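Stondidix Shared Rooms, Members' Meeting
Minutes

Present: Aisling Brennan (chair), Karthikeyan Bangera, Gobnait Fahy, Domingo Sosa
Apologies: Niamh Coughlan, who sent a note on the saucepan (see item 2)
Minutes taken by Gobnait Fahy

1. Previous minutes
Approved, with one spelling corrected. Domingo asked that his remarks on mugs be taken out. They stay in.

2. Red things
The red saucepan still has no agreed home. Niamh's note proposes the kitchen. Karthikeyan wants it kept with the red cup and the red drawer box, on the grounds that they match. The chair observed that matching is not a storage system. Put to a vote: 2 for the kitchen, 2 for matching. Niamh's note was counted as a vote after some debate, and the kitchen has it.

The drawer box keeps its place on the table. Its contents are to be listed by Domingo, who said "all of it?" and was told yes.

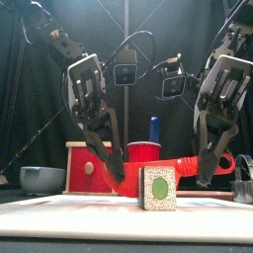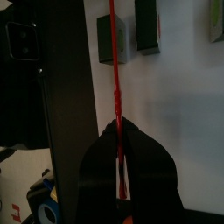
Prorville, December 12, 2018

3. Black strap on the red cord
Aisling asked whose strap it is. Silence. Karthikeyan thought it might belong to the Phelan bag, which went missing in April, bag and all. Agreed to leave the strap hanging on its cord until the next meeting, after which it goes in the lost property tub with the 13 single gloves.

Gobnait to write a label for it. Domingo asked that the label be short this time.

4. Curtain
The black curtain is to be shaken out before the holidays. Zorlow have quoted for cleaning it, and the quote was read aloud twice so everyone could enjoy it. Declined. Karthikeyan has a clothes brush.

5. Money
Balance stands at $1,000, less $21 for hooks. Domingo to produce the receipt for the hooks, or failing that, the hooks.

6. Any other business
Gobnait raised the teaspoons. The chair ruled that teaspoons need a meeting of their own.

Actions
Saucepan to kitchen: Karthikeyan
Drawer list, receipt: Domingo
Strap label: Gobnait
Tell Niamh she won: Aisling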